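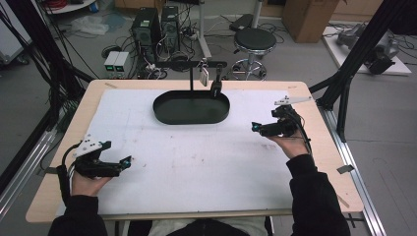
Minutes, No. 29, page 1

Equipment review meeting, Dornden workshop, November 6, 2022

Present: Bezawit Ejigu (chair), Tsegereda Endale (minutes), four members. Apologies from two.

1. Minutes of the September meeting were accepted with one spelling correction.

2. Wako hand-held gripper kit, on trial from Fovgate
Bezawit reported on the trial. The kit is a pair of black grippers, one for each hand, with a white plate on top of each. The work is done seated at the table over white paper, with the green tray and the stand set out on the far side. She finds the pair comfortable for short stretches. Two members said the cables get in the way of the wrist and asked if longer ones are on offer. Tsegereda to write to Fovgate.

The quote is $564 a month, or $500 a month if we sign for a year. A deposit of $200 applies either way. It was felt that the manual is poor, especially the chapter on calibration.

Moved that the trial be extended by one month at the monthly rate. Carried, one against.

3. Taka software licence
Held over. The seller has not answered our question about storage.

4. Other business
The label printer is out of tape again. Bezawit will order more.

Meeting closed 8:40 pm.

Comments (3)

mjh: Does the deposit come back if we return the kit early?

T. Endale: Yes, less any repairs. It's on the second sheet of the quote.

oldbench: I was the one against. Still think we should look at a second supplier.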